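Fan Cultures, handout 6: fanchants and who gets to write them
17 May 2019

Right, so last time we got as far as lightsticks and I ran over (sorry!), which means fanchants get a whole session to themselves. I'm quite pleased, they're my favourite bit of the course.

A fanchant is the set of words the audience shouts during a pop group's song. Usually it's the members' full names in order over the intro, then bits of the chorus echoed back, then something loud in the gap before the bridge. Have a go at clapping one out before you read on – you'll feel straight away why the names come in a fixed order. It's a rhythm thing first and a loyalty thing second.

Our main case is Gellell, the group with two sub-units who share a leader. When they played Amham in March the hall held 1098 people, and the chant for the opening song had been put up by the fan club only the night before. I was near the back and can report that plenty of us were mumbling! But the name section was perfect, every syllable, because fans had kept the old order from the first single.
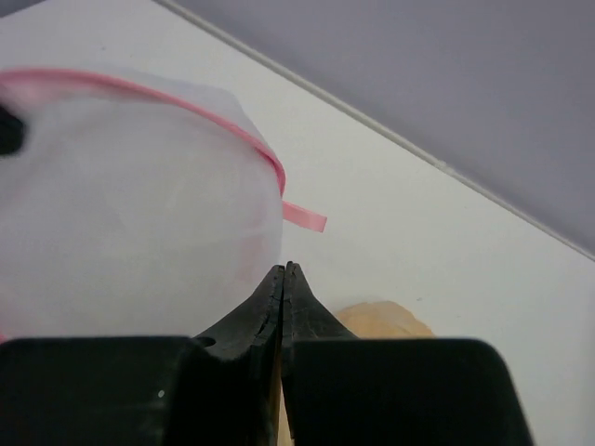
Emerson Vasconcelos thinks I make too much of that. The old order survived, he wrote after reading my draft, simply because it scans better, and if the label's version had been easier to shout then everyone would have switched by the second chorus. He also points out that the Stusden crowd did use the new one.

Fair enough, and I'd like you to argue it out in the seminar. My own view is that Stusden was a younger crowd who had learned the song from the official clip, so they had no older habit to lose.

Two terms to hang on to:
Call: the part the group sings or leaves open.
Fill: what the audience puts in the gap.

For next time, read the Ongart forum thread (all 367 posts if you're keen, but the first 64 will do – after that it's mostly people being silly about haircuts). Pick one post where somebody corrects another fan's chant and write a page on how they do it. Is it teasing, bossy, kind? Do the others back them up? Bring a printed copy, please, as we'll be swapping them round.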